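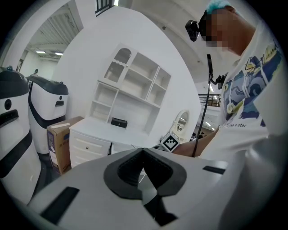
Hullarano capture rules
Data card and README, hand-held gripper set

Status: in use at Dristley. Maintained by Killian Pons. Last edited 7 October 2026.

What's in it
967 recordings, of which 212 failed review and are kept in a separate folder called rejected. Please don't merge them back in to make the total look better. It has been tried.

Why there are rules
The first version of this card said the data was "collected according to best practice." Gwenaël Chauvin asked which practice, and we had no answer. I still distrust the phrase. What follows is what we check, and a few things we only claim to check.

Rules for operators
1. Start a new recording after any change to the mount, the cable or the tag. No exceptions for small changes.
2. Keep the marker flat and clean. A bent tag can still be detected, and the pose it gives can be wrong.
3. Let cables hang with slack. Don't tape them to the fingers.
4. Stop after 30 minutes and hand over.
5. Faces are pixelated before anything leaves the capture machine. Printed text on clothing is left alone - object to this in writing if you like, two people have.

Rules for reviewers
Watch the whole recording. The Netent script flags dropped images and lost tags, and it passes plenty of bad data. A green result means the file opens.

Known problems
- Calibration was redone after recording 275. Earlier files use the old values, and the Marchal converter does not warn you.
- "Success" labels come from the operator who did the task. Treat them as opinion.
- Rule 4 is self-reported.

What this card does not show
Following these rules does not make a robot trained on the data safe around people. We have not tested that. If a sales page says otherwise, send Killian the link.

Changes
October: rule 5 reworded, rule 2 split from rule 1.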